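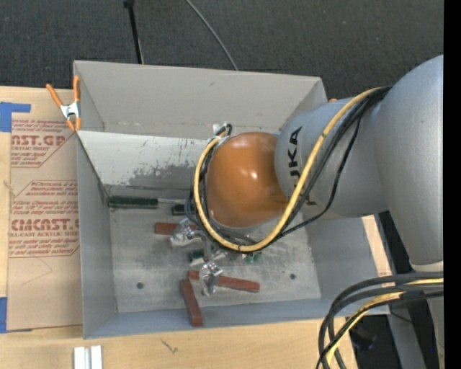 January, 6:40 in the morning

I did it! I swam the whole length of Etlow Lake and back yesterday and I am writing this with arms so stiff I can barely hold the pen. The kettle is on for the second time. I woke up at five and lay there grinning at the ceiling like a kid, so I figured I might as well get up and put it all down before it starts to blur.

First, the cold. The board by the boathouse said 38, in Fahrenheit of course, and somebody had drawn a little frowning face next to it in chalk. I have swum in the forties plenty of times this winter but 38 is a different animal. It doesn't feel like water for the first minute, it feels like being squeezed. My hands went first, then the backs of my knees (why the knees?), and then that lovely moment when everything goes quiet and your breathing drops and you can look up and see where you are. There was mist lying flat across the far end and the hills behind Stonby were pink along the top. I laughed out loud and got a mouthful of lake.

Mitra Hashemi swam next to me most of the way out. She has such an easy stroke, head up, chatting the whole time about her sister's wedding and whether you can serve soup at a wedding (I say yes, obviously, especially in March). I could only answer in single words. She turned back at the red buoy as planned and I kept going with Magalhães alongside in the rowboat, wrapped up in two coats and singing. He only knows the one song. By the turn I knew it too.

The way back was harder than I expected. There was a bit of wind on my left side and I kept drifting toward the reeds, and twice he had to call me straight. I got angry with my own feet, which I couldn't feel at all, and I remember deciding very seriously that I would write them a letter. Then I smelled woodsmoke from the boathouse stove and after that it was easy – I just swam at the smell.

Getting dressed was a comedy. I had laid everything out in order the way I'm supposed to, hat first, then the big wool top, and I still managed to put my sweater on backward and sit on my own glasses. They're fine, slightly bent. Mitra did up my boots for me. I had three cups of the ginger tea and a slab of the date cake and then a second slab, and I shook so hard that tea went down my sleeve. The shaking lasted longer than it did in December. I want to keep an eye on that and maybe wait a week before I try the full distance again.

Things to remember for next time: the thin gloves are useless, get the thick ones. Put the car key somewhere other than the bottom of the bag. Eat more at breakfast, the banana wasn't enough. Bring Magalhães a proper thermos and perhaps a songbook.

I also counted strokes on the way out, which I've never managed before without losing my place. 2911 to the turn! I said the number over and over so I'd have it to write down, and then said it to everybody in the boathouse, including a man who had only come in to ask about parking.

Rutik slept through my coming home and is asleep again now, on the clean towels, paws over his nose. He gets his walk at eight. I might take him up the Stonby road so I can look down at the lake from the gate and see how far it really is. From the water you have no idea, it's all chins and sky.

I called Mom last night and she said "in January?" eleven times, and then asked what the cake was like. I promised to get her the recipe. It has orange peel in it and I think black pepper.

Kettle's boiling. I'm going to have my tea in the bath.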